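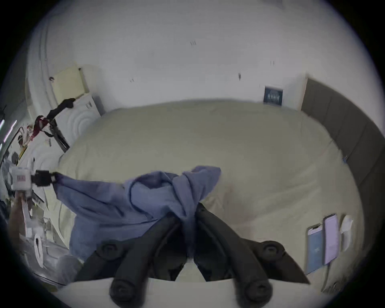
A blue top held out over the bed.

In praise of folding on the bed

By Songül Bozkurt

I have owned a folding board, a folding table and, for one regrettable winter, a bench from Husier that was meant to swing down from the laundry wall and mostly swung down on my foot. I have given all of them away. These days everything that comes off the line goes straight to the bedroom and gets folded on the bed, and I'd like to make the case for it, because I think the bed is the best piece of laundry furniture in any house and it gets no credit at all.

Start with the size of it! A queen bed gives you room for a whole load spread out flat, with space left over for the piles. You can see every sock. On the kitchen table I was forever stacking things on top of other things (and then picking breadcrumbs off the pillowcases), and the ironing board is fine for one shirt at a time if you have the patience of a saint. I have 14 minutes before somebody needs driving somewhere.

Then there's the softness. People treat this as the weak point. My neighbour Tihomir Živković, a lovely man who irons his tea towels, insists you can't get a crisp fold on a doona because the whole thing gives under your hands. He's right about business shirts and I'll let him have those. But most of what my family wears is soft to begin with: hoodies, trackpants, T-shirts that have been through the machine more times than I want to think about. A hoodie doesn't need a hard surface. It needs to be picked up, pulled out between two hands until the sleeves stop fighting each other, and laid down again. The pulling does nearly all the work, and you do that in the air, with the bed underneath to catch whatever you drop.

I'm a great believer in the pull. Hold one end firmly, draw the other end away from it, give it a second, then lower it. A knotted-up top that looked hopeless will usually loosen along its own seams. I learned this from my grandmother, who did sheets with whoever happened to be walking past the door, and I still think two people on one piece of cloth is the nicest way to get through a basket. You talk. You hear about school. My son once told me about an entire falling-out, start to finish, over a single fitted sheet.

A plain, pale cover helps enormously. I used to have a busy floral one and lost black socks in it for days. Ours is oatmeal coloured now, from Gökçe, and anything blue or dark shows up on it at once. Leave it a bit rumpled, too. I know there are people who smooth the bed first and line up the cushions, and good on them, but you're going to lean all over it anyway.

My one firm rule is that the phone goes at the far corner, face up if you must, and stays there. I put a podcast on and don't touch it until the last pair is matched. I break this rule constantly, and every time I do I end up sitting down beside a half-sorted pile, reading about the price of something in Sovarton.

The real beauty of it, though, is the deadline. A pile on a spare chair can live there until January. I've had one do it. A pile on the bed has to be gone by bedtime, every single night, because you need to get in. No timetable or app has ever worked on me half as well. Tihomir says a table would do the same if I just had more discipline, and he may be right about that, but I know which of us was in bed by ten last night with the drawers full.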